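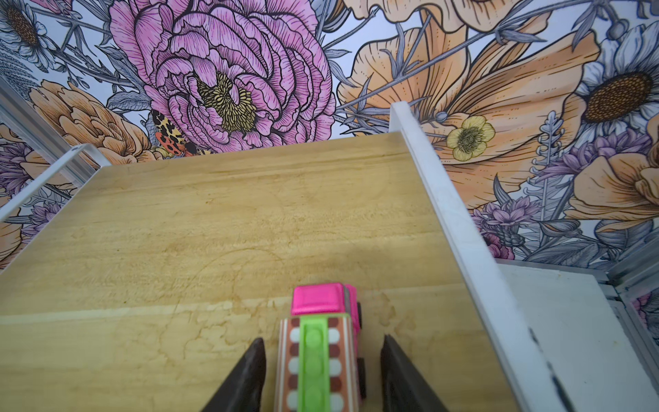
Shelf task, hand-guided demos for Zellilent. 111 recorded so far, 41 thrown out, mostly jerky starts. Agreed approach to the board should be slower, fingers open and either side of the pink-cab toy before anyone closes. Ring mark on the wood stays, do not sand mid-set.

Cáceres want the same task by remote control. Lag over the link still to be measured. Moller to send spare leader grips in October.
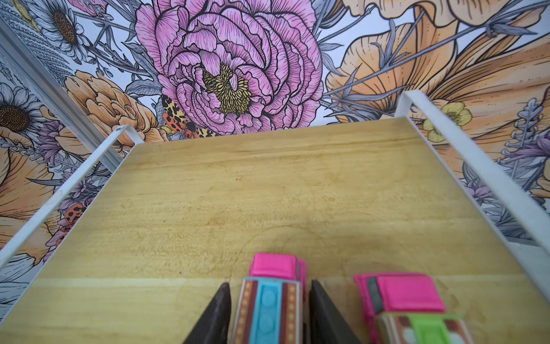
Spacing came up again. Operators drift when toys sit close, and with a second pink-cab truck right next to the right finger theres not much room to open wide. Proposed: smaller opening, written into operator sheet. Agreed. 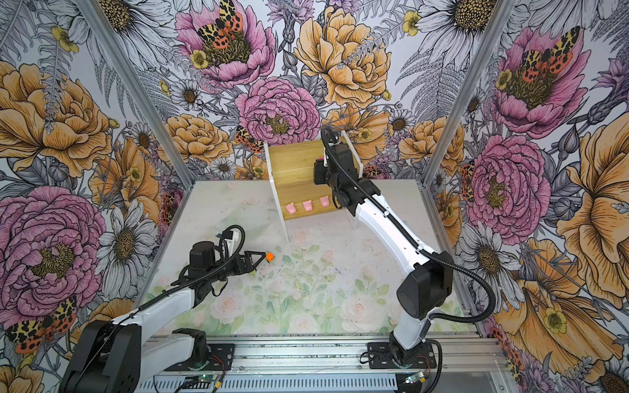 Both arms in the Flulholm cell, three pink figures on the stand.

Two-arm demos: one operator per arm for now. Left arm waits for a spoken "go". Target 600 episodes before first training run, no mixing with the

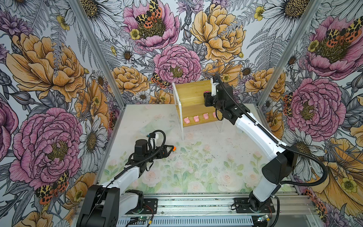 older single-arm set. Pauses over the limit get cut at reveiw, not by the operator.

Actions: operator sheet (Flulholm), lag test (Cáceres), grips (Moller).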